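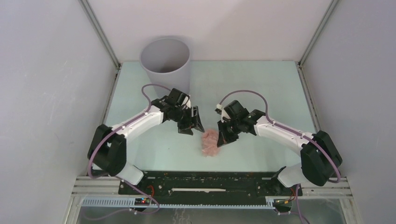 Why don't they just raise the road, a reader wrote to me after last month's post on the river at Wirklow, and the same comment wanted to know why anybody would keep a shop on a street that goes under every other spring. Fair questions! I started typing a reply and it got so long that I gave up and made it a post.

So, the road. Water Street in Wirklow sits lower than the rail bed behind it, and the storm drains run under the rail bed to get to the river. When the Weken comes up past the outfalls, the water comes back through the drains and up out of the grates. If you raise the street you've got a dry street and a row of shops with their front doors down in a ditch. The county looked at it years ago and wanted to put in flap gates on the outfalls, and they did put in 2 of them. The other outfalls are still wide open, as far as I can tell from walking down there with my boots on.

This April the water was in the shops for the better part of a week. I help out at Ledesma, the bakery on the corner (I did their books for a while and now I mostly do whatever needs doing), and we measured 43 inches at the back door. The front was a little better. We'd gotten the mixers up on blocks, but the flour was in the back room because it is always in the back room, and we lost all of it. Have you ever shoveled wet flour? It sets up like plaster and then it starts to smell like beer.

The part I keep chewing on is the insurance. Flood cover for the building belongs to the landlord, and it pays for the building. What's inside is on you, and so is every morning you can't open. Ledesma had a contents policy, thank goodness, but it won't touch lost business, and the bakery was closed for all of Easter - that's the hot cross buns and the lamb cakes and pretty much the money that carries the place through to summer. The hardware store next door had no policy at all. They dragged their whole stock onto the sidewalk and sold what they could by the bucket.

There is a relief grant, and I'll say something nice about it before I complain. It's real money and you don't pay it back. But the form wants receipts for everything you lost, and the receipts were in the filing cabinet, and the filing cabinet was in the water. I spent two evenings peeling invoices apart and drying them on cookie racks. If you have a business anywhere near a river, please go take pictures of your paperwork tonight and keep them someplace else.

As for why people stay, well, rent up the hill in Brulwood is nearly double, and there's no foot traffic after the school lets out. The street had 119 feet of new sidewalk poured last fall and people were so pleased about it. Our regulars walk over from the station at six in the morning and they aren't going to climb to Brulwood for a roll.

The ovens are back on now. The floor in the back room is still bare concrete and the front door sticks, so give it a good shove if you come by.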